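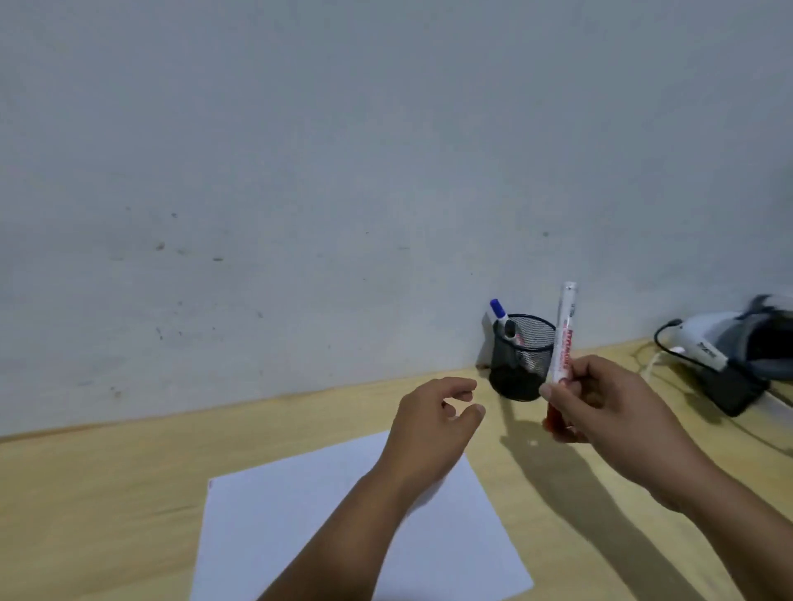

A student with a marker in hand at one of the desks used for the Sarpong recording project.

Students in the robotics club at Jeklow Technical College have recorded 452 short clips of everyday desk tasks since April, club members said at their open evening. The clips will be used to train a two-armed robot the club is building for the Zeteck student challenge.

The project, called Sarpong, has 12 members working in pairs. One student does a task by hand while the other keeps the log and marks any clip that has to be done again. Tasks on the current list include handling markers, folding paper and putting pens back in a holder.

Each student records for no longer than 5 minutes before switching places. The club set the limit after its first month, when members found that hands got tired and the later clips looked rushed.

Markers have been the hardest item so far, according to the club's written report. The robot's grippers can hold the barrel, but pulling a cap takes both arms working together — and in early tests the second arm often closed too soon. The team has rewritten that part of the program 3 times.

The club meets in the electronics lab on the second floor of the Prollent building. Parts for the arms were paid for with a college grant and money from a spring bake sale.

New members do not need programming experience. Sign-up sheets are posted outside the lab, and the next recording session starts at 4 p.m.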